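**From the Kurken lab: fewer demonstrations, better chosen**

The two-arm cloth work has its first set of results. Styliani Tsolakis wanted to know whether a policy trained on a small, hand-sorted set of demonstrations could keep up with one trained on everything we had recorded. The full set for the cloth task holds 1459 demonstrations. Her sorted set, called Otus, holds 749.

Sorting was done by a simple score. A demonstration loses points each time an arm stops and reverses, or when the two grippers wait on each other for too long. Anything under the cutoff is dropped — no one edits the remaining recordings.

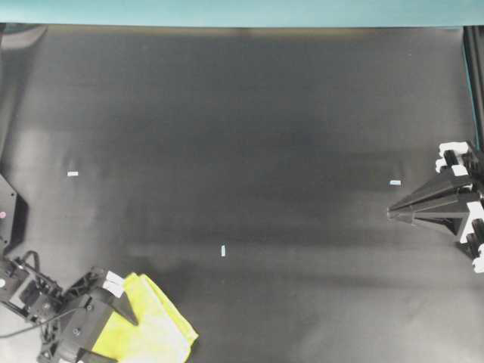 *The cloth held in one gripper, with pale blue markers on the dark work surface.*

Over the test runs, the policy trained on Otus finished 9 percent more of its attempts than the one trained on the full set. Most of the gain came in the handover, where the older policy tended to hesitate. On picking up the cloth the two were level.

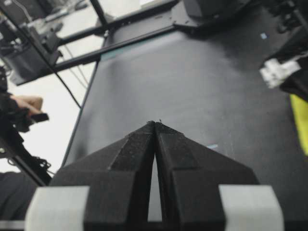 Sotiris Bakalis is now checking whether the score favors certain operators. People who have driven the arms for a long time reverse less often, so the sorted set may lean toward their habits. He has asked for 15 new demonstrations from each operator, to be scored the same way and compared by person.

The scoring script is in the Tallen folder. Comments on the cutoff should go to Styliani by Monday.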